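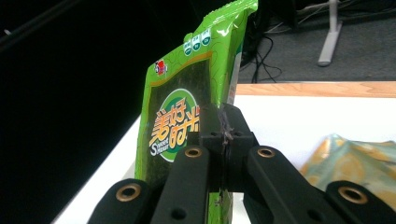 The Pinier hand-held gripper kit is sold by Zorkari to schools and small labs that want to record how a person picks things up, so that a robot arm can later be trained on the recordings. Our department was deciding whether to buy it for the manipulation course, and my project was to use the kit for a term and report on what it does well and badly. I limited the objects to things the course already uses, mainly packaged food, small boxes and cups. The bags gave the most to write about. A glossy bag like the green one with the seaweed-colored panel wrinkles wherever it is held and throws white highlights along its folds, which makes it a harder test than a box of the same height.

What we paid for

The department's order came to $3300 and covered 2 kits, a set of spare pads, and access to the Javier labeling software for one school year. Shipping was extra. The kits came partly assembled. The manual covers the handle and the camera mount well, but the page on the finger linkages shows an older version with different spacing between the holes. I wrote to support and got a corrected page back the next day. Assembly took me one afternoon, including a second try at the left finger after I put two bars on in the wrong order.

Hardware

The fingers are built from flat black bars that overlap and turn on brass-colored bushings. The motion is smooth and I felt no side play in the first weeks. After that one pivot on the first kit began to stick slightly near full opening. Loosening the screw by a quarter turn fixed it, but the manual says nothing about checking this. The handle is comfortable for short sessions. For longer ones my wrist got tired, and Saodah Goh, who has smaller hands and did half of the recording, found the trigger reach too long. Zorkari does not offer a shorter trigger.

Recording

We kept 912 attempts over the project. An attempt counted as good if the object was lifted clear of the table and set down again without slipping. Boxes and cups were easy for both of us. Snack bags went well when gripped low, where the contents give the fingers something to close on, and badly when gripped near the crimped top. In the top grips the plastic folded and slid out from between the pads. The spare pads are softer and helped with this, so I would fit them from the start.

The gripper itself takes up a lot of the camera view. With tall objects the fingers and the center bracket can cover part of the label, and Javier sometimes lost track of a bag when the printed side was covered. We corrected those recordings by hand. It is slow work, and the software has no way to apply one correction to a whole group of files.

Comparison

The only other kit I could try was a Mununine, borrowed in February from another department. It is lighter and has a better trigger, but its fingers open less wide and would not go around our larger bags. Its software exports faster. I did not have it long enough to compare wear.

Recommendation

I recommend keeping the Pinier kits for the course, with the soft pads fitted and a pivot check added to the setup sheet. Students should work in sessions of no more than 4 objects each and then swap. I would not renew Javier without asking Zorkari about group corrections first. The setup sheet, the recording log and my notes on the corrected linkage page are in the course folder.

Report submitted 2022-07-20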